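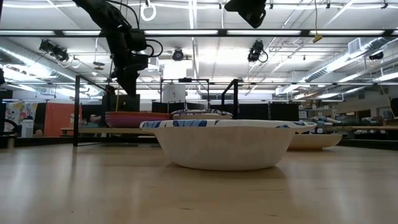 Comparing two sets of gripper tips on dishes. Quick writeup so I don't have to answer the same message again. Short version: run the same dish, same arm, same controller settings, swap only the tips, log everything. Pick your dishes first, and pick annoying ones. A wide shallow bowl with a flared, slightly scalloped rim like the blue-patterned one is a good start, the rim gives the fingers something to catch on but it's never quite the same height twice. Flat plates are worse. Do both.

What you need

- two arms on one table, or one arm if that's what you have (takes longer)
- a narrow tip set and a wide padded tip set. I used the Prarnlow narrow tips and the Biltov pads
- a dish rack, clamped or heavy enough not to walk
- a fixed camera looking down, plus a low one
- tape for marking start spots
- a notebook. Yes paper

Step 1. Clamp everything

Bases first, then the rack. Push each base hard with your hand. If it shifts at all, re-clamp. I lost a whole morning in July to a base plate that crept a hair every run and made the Biltov pads look terrible. They weren't.

Step 2. Zero the grippers

Close fully, zero, open fully, note the number. Do it again after every tip swap. Pads are thicker so the closed position is diffrent, and if you skip this the controller thinks it's holding something when it isn't. Hamidreza Tehrani wrote the little zeroing script we use, it's in the Dikcombe folder.

Step 3. Set the cameras

High camera has to see the rack and both front corners of the table. Low camera goes near tabletop height, for the gap between finger and rim. Lock exposure. Glossy wood throws reflections, so turn lamps before you start, not halfway through. Don't touch either mount after that.

Step 4. Start spots

Plates flat on the table, pattern side up, leave some room from the rails so the elbow can swing. Mark the spot. Put the dish back on the mark every time even if it looks close enough.
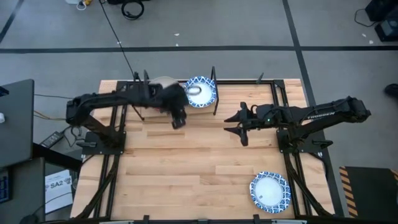
Right arm open, left arm over the front of the rack. One patterned plate at the rack's right end, the other flat near the right-hand rails.

Step 5. Run it

Slow first. Approach from the side, lower finger under the rim, upper finger over, close, lift a little, hold, count, then move to the rack. If the plate skates away on approach, that's a fail, write it down, don't nudge it back and carry on. Milovan Karagiannis ran the left arm while I did the right, then we swapped so neither set got the better driver.

We did 112 grasps total, half per tip set. Less than that and I wouldn't trust the numbers. Stop every 8 and wipe the tips. Dust on the pads matters more than youd think.

Step 6. Score

Three columns: picked, held, racked. Keep them seperate. Narrow tips got under flat plates fine but the plate liked to pivot once it was up. Racked clean about 77 percent. Pads held better once they had the dish, but getting under a flat rim was a fight. For bowls I'd take the pads. For plates, narrow tips, maybe with a thin grip sleeve. Haven't tried the sleeve yet.

Common problems

Plate pivots in the lift: grab nearer the middle of the edge, not the corner of your reach.

Gripper reports closed early: re-zero, see step 2.

Cable snags on the elbow: more slack, tie it along the link, check at full extension.

Left arm video all smear: shutter too slow. Raise it or slow the arm down. Motion blur on the tip makes contact frames useless for scoring.

Arms meet in the middle: only let one into the rack area at a time. Put a hold in the controller, don't rely on shouting.

Will add the Chisholm tips when they come.

Guides > Bench Setup > Grippers

Related guides
Wrist camera or fixed camera, first tests
Tuning gripper current on the Chisholm controller
Cable routing for two-arm tables
Dish rack mounts, 2 ways

Guides Parts Notes Search Contact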